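Folding crew at Walville, who else has gone over to the grippers?

tarp_and_twine
Been on linen and clothes at Stalteseck 7 years. Since April half the crew does folding with the hand-held grippers so the arms can learn it off us. Quota was 800 pieces a week by hand, now it's 116 recorded folds a shift and they're fussy as. Tee flat, neckline up, one gripper each hand, slow. Wrists are cooked by smoko. Same labour, differnt pay code. Anyone know what happens to the hand rate?
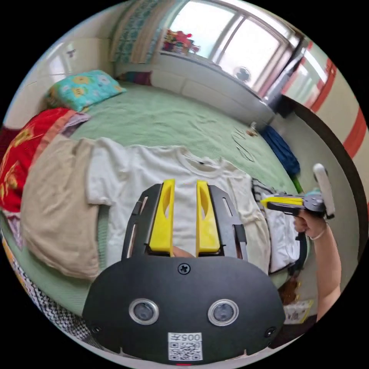
Reply 1
moppet88
Hand rate stays till the new agreement, that's what we got told at the Saavedra site. Didn't get it in writing tho. Ask.

Reply 2
GreyNomadLad
Don't see the drama. You're getting paid to fold a shirt. Beats 800 a week off the trolley, my back reckons.

Reply 3
tarp_and_twine
My back's fine, it's the thumbs. And it's our know-how going in the box. Once. Then what.

Reply 4
moppet88
^ this. We had 23 on folding, 7 of them are "recording staff" now and the title has no step in the pay scale. Nullska did the same thing with their packers.

Reply 5
press_room_pat
I train people on these. Bit of practise and the thumbs settle. Keep the fingers closed between grabs and go in low at the cloth, don't pinch from way up. Swap hands on the heavy stuff, blankets esp. 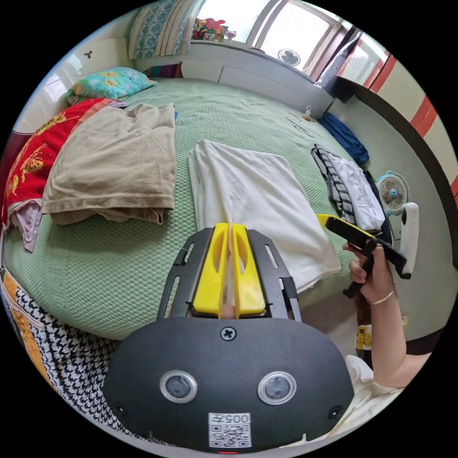
Reply 6
GreyNomadLad
Swapping hands worked for my neighbour, fair enough. Still say it's a better job than the trolley.

Reply 7
tarp_and_twine
Will try the low thing tmrw. Still want the rate in writing. Off to find the delegate, back after 3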